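# Erside Narrows Rules on Textile Drop-Off as Sorting Contract Changes Hands

6 Mar 2023

Households in Erside will have to separate worn-out fabric from reusable clothing under a revised textile collection scheme approved by the town council this week.
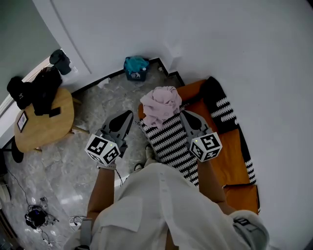

The change accompanies a new sorting contract with Bajpai Textile Recovery, which replaces Vonov Waste Services when the current agreement expires in August. Vonov has handled the town's clothing and fabric stream since separate collection was introduced, and did not bid for renewal.

Under the present rules, residents may place any clean fabric item in the same collection bank. Clothing, bed linen, towels, curtains and small rugs are all accepted together and sorted after delivery. The council's public works department says the arrangement has become expensive to run. A single damp or oily item can spoil the contents of a full bag, and the contractor bills the town for disposal of the spoiled material at the general waste rate.

From August, each collection point will have two banks. The first will take reusable items: clothing that can be worn again without repair, intact linen, and paired shoes tied together. The second will take fabric that has reached the end of its use, including torn garments, stained towels and offcuts from home sewing. Both streams must be clean and dry, and both must be bagged. Loose items left beside a bank will be treated as litter.

Mattress toppers, pillows, quilts with feather filling and rubber-backed mats remain excluded. Backed mats were accepted for a short period under an earlier version of the scheme, but the coating separates during shredding and clogs the fiber line. Residents can take them to the bulky waste counter at the Erside transfer station.

The number of collection points will fall from 16 to 12, according to the department's report to the council. The four sites to be withdrawn are all within walking distance of another point, and two of them have been closed repeatedly for repairs to the pavement. The remaining sites will be emptied more often in the summer and in the weeks after the winter holidays, when volumes are highest.

Bajpai plans to sort the reusable stream by hand at its existing depot on the Cletine road. Items will be graded by garment type and condition, then baled for sale to secondhand dealers. The end-of-use stream will be separated by fiber content. Cotton and cotton-rich fabric will go to wiping cloth production, wool will be sent for carding, and mixed synthetics will be shredded for insulation and padding. Material that cannot be identified will be treated as mixed.

Labels are a recurring problem in that second step. Many garments arrive with the care label cut out, and household linen often never had one. The contract requires Bajpai to report the unidentified share by weight every quarter, along with contamination figures for each collection point. Points with persistently high contamination may be moved indoors or converted to staffed drop-off during limited hours.

The contract runs for six years, with a break clause at the end of the second. Payment is tied to the weight of material recovered and not to the weight collected, a reversal of the terms agreed with Vonov. The department argued in its report that the earlier formula gave the contractor little reason to reject poor loads at the point of pickup. Under the new terms, drivers may refuse a bank that is visibly wet and log it for separate disposal — the cost of which stays with the town.

Some members of the council questioned whether residents would follow a two-bank system. The town's experience with separate glass banks has been mixed, and one written comment submitted before the vote noted that the line between worn and wearable is a matter of opinion. The final text includes a short guidance sheet. A missing button or a loose hem does not disqualify a garment from the reusable bank. Holes, permanent stains, broken zippers and heavily worn elastic do.

Apartment buildings are covered by a separate provision. Buildings that currently keep their own textile bins may continue to do so if the bins are under cover and the manager registers them before the changeover. Registered bins will be emptied on request, with a minimum load of four full bags. Buildings that do not register will lose the service, and their residents will be directed to the nearest public point.

Schools and laundries are outside the scheme. Commercial quantities of fabric must still be taken directly to a licensed sorter, and the council did not change the fee for that route.

New signs will be posted at the collection points before the changeover, and the guidance sheet will be mailed with the next water bill. The sites being withdrawn will keep their existing banks until the last pickup under the Vonov agreement. A first report on contamination levels is due to the council after two full quarters of operation.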